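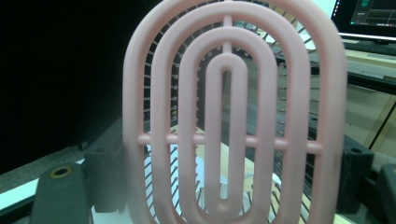
Photo: Nandi Potgieter / Cultwood

Section 6. Clearing a slipped-grip fault on vented objects

I wrote this section after a hairbrush beat me for most of a September afternoon, so bear with me if I sound a little sore about it! Vented means anything with open gaps in it, like the pink brush with its nested loops. The fingers close, the Roltico controller decides it has a solid hold, and then the brush twists on the way up and you get the GRIP LOST message.

CAUTION: Press the stop button before your hand goes anywhere near the fingers. The gripper tries again by itself 800 milliseconds after a slip, and it will happily close on you. I've got the bruise.

1. Press stop and wait for the amber light. Hold the object with your free hand, then open the fingers from the Manual page.

2. Look at both finger pads. Wipe off any lint or hair (brushes, ugh) with a dry cloth. No alcohol on the pads, please.

3. Check the screws holding each finger. One of mine had backed out a full turn and I'd been blaming the software.

4. Go to Settings, Grip, Force and write down the number you find there. Set it to 400. The factory value is 2,000, and that's far too much for thin plastic.

5. Set the object so the fingers meet its outer border on both sides. If a finger pushes into a gap between the loops, start over.

6. Release stop, close the fingers at slow speed, and lift just an inch or so. Watch for twisting.

7. Still slipping? Go up to 800 and repeat step 6. I wouldn't go higher with a brush.

Note: If the bristles are metal, keep them pointed away from the pads. Zuzana Danko lost a brand-new pair to pin holes that way.

Note: The slip counter doesn't clear on restart. At 3,000 it locks the arm until you reset it under Service, Counters, and you'll need the Zeman key for that (see Section 9).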